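Home Notebooks Records desk Search Log in

2 min read

2019-12-27

Court fines table, Trerton district

Picked up where I left off with the scanned judgments. The first batch from Rosales is now in the table, one row per defendant, with charge, sentence, fine, and appeal status. Cases against reporters are tagged separately from cases against editors or owners. Several people are both, so for now they carry both tags.

The OCR still drops the comma in fines. A 2,000 fine came out as 2.000 and loaded as 2. Fixed by hand, then added a check that flags anything under 48, the lowest court fee on the schedule.
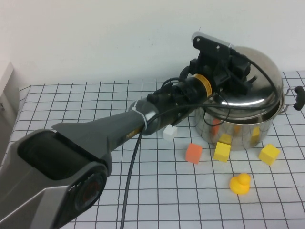 Aurelio Alvarado wrote back that the flag should also catch fines above the legal limit, as the July judgments have at least one where the clerk added the court costs into the fine.

Added an upper check as well. It caught six rows. Four were costs folded into the fine, as he said. The other two I can't explain from the text -- left them blank with a note. Need the paper file from Tullell before anyone quotes those numbers.

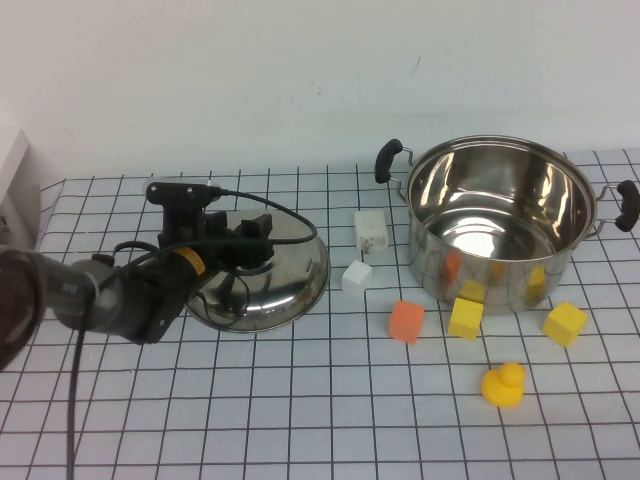 Notebook 6, p. 48

Suspended sentences: the Plellano court writes the full term first and the suspension two paragraphs down, so the script records them all as prison time. Changed it to read to the end of the ruling. Slower, but a run of roughly 1,000 pages still finishes over lunch. Spot checks against the originals look fine -- except where a page is missing from the scan.

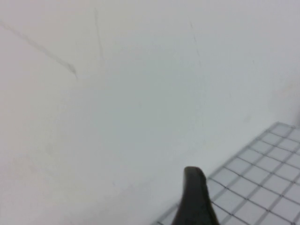
Still open

Appeal dates for the Rosales batch.
Ask Tullell about the two blank fines.
Decide whether a publishing ban goes under sentence or gets its own column. Aurelio wants its own column.
Rerun Plellano from the start with the new script.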